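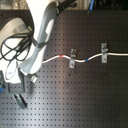 The perforated metal top, with its rows and columns of round holes.

I get asked about this top more than anything else I sell, so I've finally given it a page of its own. It's the Pons perforated bench top, in the dark finish, and I've been making it in my shop in Sterkthorpe for long enough that I have plenty of opinions about it. Grab a coffee!

First, the color. People write in wanting to know if it's black or brown or gray, and my answer is yes. It's a dark brownish black when you look at it straight on in soft light, and then you get a strong lamp or a window on it and a whole patch goes silvery blue-gray. I love that about it. Some folks don't, and if you want a surface that looks the same from every side of the room, please order the matte one (same price, same holes, a lot less shine). Reflections are part of life with the dark finish. If you read drawings or a screen at your bench, move your lamp off to the side before you decide you hate it.

Now the holes. They're small, they're round, and they run in even rows and columns across the sheet. I went back and forth on staggered rows in the early days and I'm so glad I dropped that idea, since a straight grid means you can slide a fixture over a few holes and it still lines up square with everything else. You don't need a ruler. You count holes, drop your pins in, and you're done. The pins come in a little bag with the top, 14 of them, and I sell extra bags for the people who lose them (me).

I finish the edges by hand. Every top gets its outside edges rounded over and the back of each hole cleaned up, so you can run a rag along the underside without leaving threads behind. It's slow work, and it's most of the reason there's a wait sometimes.

What do people use it for? All kinds of things. Drying racks for glazed pots, a base for clamps, a work surface for soldering small parts, seed trays. One customer up in Iklow put hers over a sink as a draining shelf and sent me a very happy email. I wouldn't pour anything harsh on it, but plain water is fine if you wipe it down after. Standing water will leave rings on the dark finish, and the rings show up most in exactly the light where the top looks its best. Annoying, I know.

Cleaning is easy. Use a soft brush first to get the crumbs and filings out of the holes, then a damp cloth with a drop of dish soap, then a dry cloth. No steel wool, please, and no scouring powder. Fingerprints come right off. Scratches don't, though small ones kind of disappear among the holes after a while.

Putting it on a bench takes 10 minutes if your frame is square. The top sits on the Jestadari frame with 2 rails underneath, and the screws go up from below so the surface stays clear. If you've got your own frame, measure corner to corner both ways before you order and send me both numbers. I can drill the mounting holes to match, no charge. I can't do round tops or cutouts for sinks at the moment, sorry! My punch doesn't like curves.

The load rating is 300 pounds spread across the whole top with both rails in place. Spread is the word to pay attention to there. If you're setting one heavy thing in the middle, put a plate under it or ask me for a third rail.

Shipping is flat, in a wooden crate, with cardboard on both faces. Keep the crate until you've checked the corners. If one got dinged on the way, send me a photo and I'll make you another.

A few bits I keep forgetting to mention: the dark finish and the matte finish don't match each other side by side, so pick one if you're building a long run. Tops ordered together are cut from the same batch when I can manage it. And the shop is closed for most of August, so anything ordered then goes out when I get back.

Questions about sizes or odd frames can go through the contact form. I read all of them myself, usually in the evening.

Page updated 12 October 2018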